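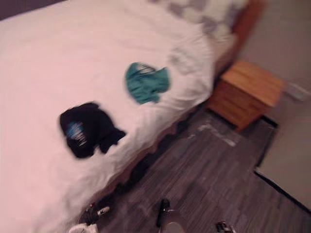
So the Skadero has gone past 312 hours of running time, and I've finally settled on a way of looking after it that doesn't eat a whole afternoon. I've had a few messages from people setting up the same kind of two-armed machine for clothes and bedding, mostly wanting to know what I clean and how often, so I'm writing the whole thing up in one go.

Bedding is hard on hands, by the way. I used to think bolts and boxes would be the tough stuff, but cotton sheds like crazy and every bit of fluff wants to live in a finger joint. When I had mine moving plastic bins around in Nirkham I barely touched it for months. Switch to T-shirts and duvets and you'll be picking lint within days!

What you need:

- a soft dry brush (an old makeup brush is great)
- plastic tweezers
- a lint-free cloth, slightly damp
- a second cloth, dry
- a small flashlight
- the hex keys that came with your machine

Park it first. In Paken, open the arm page, pick the service pose and wait until both arms have stopped moving. Then shut it down properly and pull the power. I know, I know, it's only a brush. Do it anyway. My arms sag a little when the power goes, so I put a folded towel under each hand before I switch off. If yours have brakes you can skip the towel, but check the manual and don't take my word for it.

Start with the ribbed sleeves. Brush around each ring with the flashlight held low so the grooves show up, working from the top down so that whatever falls out doesn't land on something you already cleaned. Then go over it with the damp cloth. No solvents and no silicone spray - I tried the spray back in November and the sleeve went tacky and collected twice as much fluff as before. Dry it with the other cloth and leave it alone for a few minutes.

While you're in there, press gently between the rings with a fingertip and look for splits. A tiny one will open up when you flex it. I look hardest at the flared lip at the bottom, where it meets the plain section. Small split, order a new sleeve and keep an eye on it. Big split, stop using the arm until you've swapped it. Mine came from Orakzai and took 12 days to show up, so I now keep a spare in the drawer.

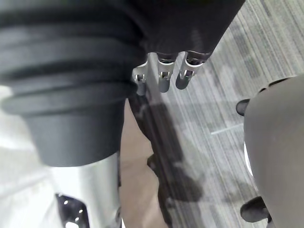 Next, the fingers. Each silver joint has a little slot in its face with a pin across it, and threads love to wrap themselves around that pin. Shine the light straight into the slot, find the loose end of the thread and pull it slowly with the tweezers. If it won't come, snip it and pull both ends. Please don't dig around with a metal pick, I scratched one of mine that way and it still bugs me every time I look at it.

Once the slots are clear, move each finger by hand through a small part of its travel. You're feeling for grit or a sticky spot. Compare it with the finger next to it, then with the same finger on the other hand if you've got matching hands. A bit of springiness is fine on mine. A crunch is bad, and usually means there's lint further in than the tweezers can reach, so I go back with the brush and try again. Don't oil it unless the manual for your hand says to (mine says no, quite firmly).

Wipe down the bare metal cylinder below the sleeve too. It picks up fingerprints and a sort of gray film, and the dry cloth takes care of most of that. Then check any brackets nearby with the hex keys. You want snug, so stop as soon as you feel resistance. I put a dot of paint marker across the bolt heads so I can see next time if one has crept.

Power up with nothing in reach of the arms. I run the open and close routine in Paken seven times per hand at the slowest speed and just listen. If it all sounds normal I re-zero the fingers, save the new offsets and give it one T-shirt before I let it anywhere near a duvet cover. The first time around I forgot to save the offsets and had to do the whole zeroing again, so hit save before you close the page.

As for how often, I do the finger slots every 2 days when it's on clothes and the full round once a week. Towels are worse than anything else, so after a towel session I do the slots right away.

Updated 23 February 2025: added the bit about saving offsets.

Related posts

Fitting a replacement sleeve on the Skadero
Paken service pose: what each setting does
Why my gripper drops socks
Sorting out cables before you mount the second arm
Moving a two-armed robot through a narrow doorway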